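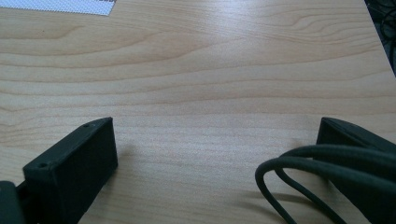
The long table, with the overhead lights on.

Readers of this blog will know that I have been writing, at irregular intervals, about the fitting out of the shared workroom at Mutdale. Previous entries dealt with the shelving and with the matter of the door closer. The present entry concerns the table. It has received more correspondence than either of those subjects, and I am grateful to everyone who wrote.

The table was purchased from Pollano in April, following a comparison of four suppliers. The total cost, including delivery to the upper floor and removal of the old table, was 3,238 dollars. I record the figure in full, as several readers asked for it and as I was unable to find comparable figures when I was preparing the request. A lower price was available from Rampersad for a table of the same length, but the top was offered only in white or dark gray, and the users of the room had expressed a clear preference for a light wood finish.

I should state at the outset that I did not share that preference. My own recommendation, submitted in writing, was for the gray. The room is used for sorting, trimming and assembling printed material, and I believed that a darker surface would be more forgiving of ink and pencil. I was outvoted. Having now worked at the table for a full season, I am prepared to say that the decision was sound, although I maintain that the reasons given for it at the time were poor.

On the appearance of the top

The top is a pale honey color. The grain runs lengthwise in long bands, and in places it departs from the straight line altogether and forms arcs and stretched ovals. These figures are more pronounced than those on the sample Pollano provided, which was small and nearly plain. Anyone ordering a top of this kind would be well advised to request a larger sample, or to ask for photographs of a finished piece. We did neither. The outcome has been well received, but a person expecting an even, quiet surface could reasonably have been disappointed.

The finish has a slight gloss. Under the ceiling fixtures this produces a broad whitish patch in which the color of the wood appears to fade. It is not a defect in the table. It is a consequence of the position of the lights, and the patch moves as one walks along the room. For ordinary sorting it is of no importance. For reading small type on coated paper it is a nuisance, and I have taken to carrying proofs to the window end before checking them.

I raised the question of a matte finish with the supplier after delivery. The reply was courteous. A matte top is available to order, at additional cost, and cannot be applied to a table already installed. I mention this for the benefit of those who are still at the ordering stage.

On keeping the surface clear

The principal difficulty with any shared table is that it becomes a storage area. The previous table was so heavily occupied that most of us had never seen its center. When it was finally removed, the items on it filled two carts, and a number of them could not be attributed to any current project.

It was therefore agreed that the new table would be subject to a short set of rules, which are reproduced below as they are posted in the room.

The table is to be left clear at the end of each session.
Sheets in progress may remain at the far edge overnight if they are labeled with a name.
Cutting is to be done on a mat. No exceptions are made for short cuts or thin paper.
Liquids are to be kept on the side counter.
Cables are to be routed off the table and are not to cross the working area.

The rule on liquids has been observed without difficulty. The rule on cutting was broken once, early on, and there is a fine scratch near one corner that I am able to find with a fingertip and that other people tell me they cannot see. The rule on cables has required the most attention. Cables that have been taken off the table are still somewhere, and in our case they have gathered past the far edge in a dark tangle that does the room no credit. A cable tray was included in my original request and was removed from it during the review of costs. I have submitted it again.

The permission for sheets at the far edge was added at the suggestion of Nesma Zaki, who runs the assembly sessions for Skilbridge and who pointed out that a job laid out in order cannot simply be gathered up and laid out again the next morning. I was reluctant to allow it, having seen how the last table was lost. I have since had no cause to regret it. The sheets stay where they are put, at the edge, and the middle of the table remains available.

On cleaning

The care leaflet supplied with the table consists of a single folded page and recommends a soft, damp cloth followed by a dry one. I have found that the second cloth is the more important of the two. Where the surface is left to dry by itself, faint streaks remain along the grain, and these are visible in precisely the area where the reflection is strongest.

Pencil comes away with an ordinary white eraser, used lightly. Adhesive residue from labels is more stubborn. I recommend warming it with the palm of the hand and rolling it off with the thumb – a slow method, but one that does not involve a blade. I do not use spray polish. It was tried once by a well-meaning colleague, and for several days afterward sheets of paper slid about on the surface in a manner that made accurate stacking impossible.

The full procedure takes four minutes at the end of the day. I have timed it, in response to an objection that there would not be time.

On height and position

The table stands 70 centimeters from the shelving on its long side. I had asked for more. The room did not permit it without obstructing the door, and the matter has been settled by moving the deepest shelf to the opposite wall. Two people can now pass behind a third who is working at the table, provided that one of them is willing to turn sideways.

Several readers wrote to ask whether the legs are adjustable. They are, within a modest range, and the adjustment requires a tool that was supplied in a small bag taped to the underside. I would urge any new owner to locate this bag before the packaging is discarded. Ours was found after 60 minutes of searching through flattened cardboard, having been attached to the table throughout.

The floor beneath was not level, and the top rocked slightly for the first week. This was corrected at the leg nearest the door. I have marked the correct position with a strip of tape, so that it can be restored if the table is ever moved for floor cleaning. 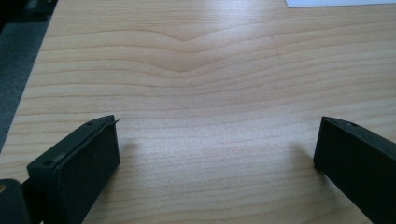 Does a light wood top show marks more readily than a dark one?
In my experience it shows ink sooner and dust far later, and the grain conceals small scuffs that would be plain on a solid color. For a room in which paper is handled all day, I now consider that a fair exchange.

The question above is the one I have received most often, and I have tried to answer it without reference to my earlier position on the gray.

A further point, raised in a letter from a reader who manages a similar room, concerns the effect of a patterned grain on the work itself. The reader asked whether the lines are a distraction when aligning sheets. I had not considered this before installation, and I can report that the effect is small. The bands do not run perfectly straight, and a person who attempts to square a stack against them will produce a crooked stack. I did so myself on the first morning. There is one place in particular where the lines dip to a soft point and rise again, and I found that my eye followed them down whether I wished it to or not. The remedy is to square against the edge of the table, as one ought to do in any case.

There remains the question of a protective cover. Pollano offers a clear sheet cut to size, and I have been asked to give an opinion on it before the next round of purchases. My present view is that it would add a second reflection to the one we already have, and that crumbs of eraser would find their way beneath it. I have nevertheless requested a sample, this time a large one, and will report on it when it has been in use for a reasonable period.

Correspondence on the cable tray may be sent to the usual address. The next entry will concern the window blinds, for which measurements have been taken twice and do not agree.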